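How many examples for folding clothes, and must the room be the same?

Shona Ormsby
I am gathering examples with hand-held grippers for a small project we call Plirnell. The task is folding a sweater on a bed. I have 140 recordings now, all from one bedroom and with the same black sweater. Before I continue on Monday, should I change the room, or first make more in this one? My folds are also not always the same.

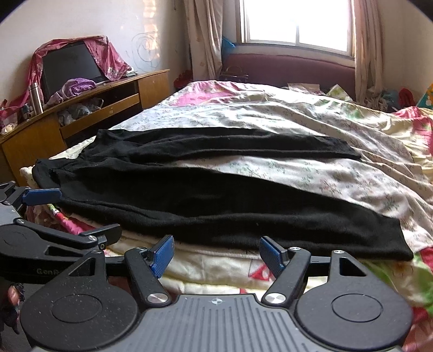 Black sweater on the bed, gripper open above it.

Talleck
Change the room early. We made the mistake to record almost 1000 in one place, and the policy was good only there. With 140 you have enough to train a first version and look where it fails. Please don't clean the room too much before you record. The things on the shelves and the patterned sheets are useful variety.

About the folds: choose one order (for example left sleeve, right sleeve, then bottom up) and keep it in all recordings. If you mix 2 orders, the model can stop between them. Also begin every recording with the fingers open.

Dondance
more data is always better

Prendergast
I agree with Talleck about the order. I would add a light-colored sweater too, black knit was difficult for us in the evening.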